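Search articles, topics, issues
Search

Buying the Cell After the Simulation

How one small shop planned its first robot purchase, and where the money went

By Samuele Longo
29 Mar 2021
13 min read
Print this article
E-mail this article

The Pultero workshop in Alton makes hinged display panels and planter stands for garden centers. It has 25 people on the payroll and two long benches where finished panels are checked, wiped down and put into racks. In October the owners decided to look into a robot arm for one of those benches. They had never bought one.

I followed the purchase from the first budget meeting to the order, and I have bought this kind of equipment myself, so some of what follows is the shop's experience and some of it is mine.

The first budget was one line long. It said "robot" and had a price next to it that came from a sales brochure. By the second meeting the line had been split up, and the arm itself had dropped to less than half of the total. The rest was the gripper, the mounting, guarding, wiring, a safety review, programming hours, training and spare parts. Anyone who has priced a cell before will recognize the list. First-time buyers usually meet it one quote at a time.

Start with the part, then the hand

Pultero began by asking vendors about reach and payload. Those are fair questions, but the answers came back as a stack of data sheets for arms that could all do the job. The choice only narrowed when the shop manager put a panel, a bracket and a stand leg on the table and asked which of them the robot would be expected to hold.

The panel was too wide for any two-finger gripper they could afford. It would need suction, and suction on a grained wood face brings its own trouble with leaks. The bracket and the leg were easy. So the plan changed. People would go on handling the panels, and the robot would handle the small parts that go with them. That one decision took a tool changer and a vacuum pump out of the budget.

Grippers are priced in a way that catches people. The catalog price covers the body and a standard pair of fingers. Custom fingers, replacement pads, the adapter plate and the cable are often separate lines. Ask for a quote on the complete hand, ready to bolt on, and ask how long replacement pads take to arrive. Pads wear. A shop running one shift may go months between changes, or may not, depending on what it picks up, and a vendor who has seen your part should be willing to give you an estimate in writing.

Paying for a model first

The integrator, D'Amico, offered to build a simulation before the order was placed. The charge was $2000, to be credited against the final invoice if the shop went ahead. The owners argued over this for a week. It looked like paying for a picture.

What they got was a working model of the bench with the chosen gripper in it, along with stand-ins for the goods the shop makes. The modelers kept the surroundings plain. Pultero's manager asked for the panel to be in there at an awkward tilt, the way it ends up when someone leans one against the rack in a hurry, and for a plant to be included too, as the stands are photographed with plants in them on the same bench.

Much of the review was done from a viewpoint close to the gripper, with the fingers open and nothing between them. It is a useful position to look at. An open hand takes up more room than a closed one, and the clearance problems tend to show up there first. 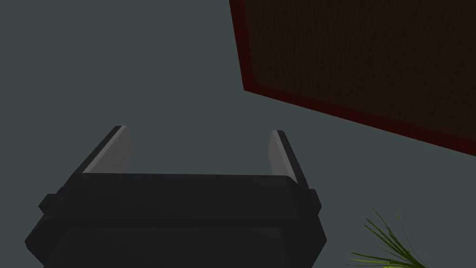

What the model changed in the budget

Three items moved after the review. The first was the fingers. The shop had assumed it would want the longest ones on offer. In the model the long fingers could reach the parts bin but came too close to anything leaning in from the rack side, so the order went in for the standard length and the bin was raised on a shelf. The shelf was made in-house from scrap.

The second was lighting. D'Amico had quoted a camera for locating parts, and the model made it plain that a dark gripper over a dark bench top would give the camera little to work with in the finger area. A light bar was added to the quote. The manager also set aside a little money to try a paler mat on the bench, and he intends to try the mat first.

The third was floor space. The cell needed more room behind the bench than the drawing allowed for, mostly for the door of the control cabinet. Moving the rack cost nothing except an afternoon. Finding this out after the guarding was built would have meant paying for the guarding twice.

A simulation has limits, and they belong in the plan as well. Cables are often left out. Leaves and other soft things can be drawn well enough to look at, but how they bend when touched is another matter, and I would not base a decision on it. Friction on the pads is a number somebody typed in. Pultero held back money for 13 hours of adjustment on site, on top of the programming hours in the quote. I would have held back more.

Comparing the two quotes

The shop had a second bid from Nornham, which was lower. It took some work to find out why. Nornham had left out the safety review, on the grounds that many customers arrange their own, and had quoted training as a single half-day visit. With those lines evened up the two bids were close. The owners went with D'Amico on the strength of the model and a shorter wait for service calls.

If you are comparing bids, write your own list of lines and make each vendor fill it in, with a zero where something is not included. Have them state who pays for travel. Get the price of a second gripper while you are still a prospective customer - it rarely gets cheaper once the cell is running. And ask for the simulation files as part of the handover. Pultero did, and the files are written into the order.

Delivery is planned for the summer. The training money has been moved forward so that two operators can learn the software on the model before the arm arrives. The vacuum pump is back on the wish list for next year, with a question mark beside it.

Print this article
E-mail this article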